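Clencombe Handling Group
Minutes of the gripper comparison meeting, March 2023

Present: Katsuhiko Mizuno (chair), Shamim Rajput, Leonie Reisinger, Mackenzie Lemieux (minutes)
Apologies: Vasanthi Siddiqui

1. Previous minutes
Accepted with one correction. The spare controller is at Elbridge and should not have been listed as returned.

2. Marchuk and Pullell grippers
Shamim went through the dowel pick results. Both grippers were run on the same arm with the same controller settings. Marchuk dropped 26 picks and Pullell 34. Most of the drops with either one came when two dowels lay across each other. Leonie asked if the finger pads had been changed between runs. They had not, and Shamim will repeat the crossed dowel picks with new pads on both.
Katsuhiko did not want to choose on these numbers alone. The Marchuk closes more slowly and the line at Elbridge may not allow for it.

3. Wrist camera
Leonie reported that the gripper body hides too much of the lower right of the view. She has tried 3 bracket positions. The highest one shows more of the table but touches the cable on some turns - she will try a shorter plug before asking for a new bracket.
Knots in the tabletop were marked as parts several times by the detector. Agreed to keep the wood table for now and add views with nothing placed on it to the training set. Target is some 2000 images in all.

4. Controller
Update held over until Vasanthi is back.

5. Actions
Shamim - new pads, repeat crossed picks
Leonie - shorter plug, table views
Katsuhiko - ask Elbridge for the cycle time limit

Next meeting to be set by email.

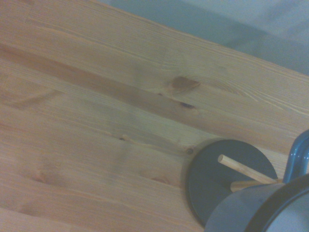 Mackenzie Lemieux
Test Technician, minutes

Wrist camera view, items 2 and 3. Two crossed dowels at the dark disc, with their right ends hidden by the gripper housing. Knots show in the tabletop. Corrections to me before the next meeting, please.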